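November, gone nine at night

Towel club again. It is called robotics club on the poster, which is how they got me.

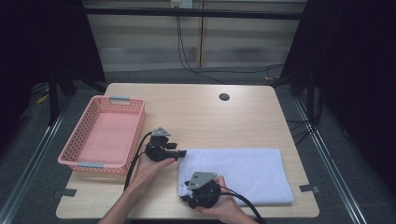
Both grippers, one folded towel and the pink basket, still empty.

The job is to get the towel into the basket, and we are to do it 139 times before the Rovholm meet. We stand at 70. Nermin Tekin keeps the tally and will not round up, even when I sigh at her.

My left hand is the trouble. The right one has got the knack of pinching a corner, but the left goes at it like a crab with a grudge. Thirteen goes tonight had to be thrown out, and I own most of them.

Anis wants to try socks next term. I said I'd think about it – I have thought about it, and no. Wrists sore. Came home to a heap of my own washing on the chair and left it there.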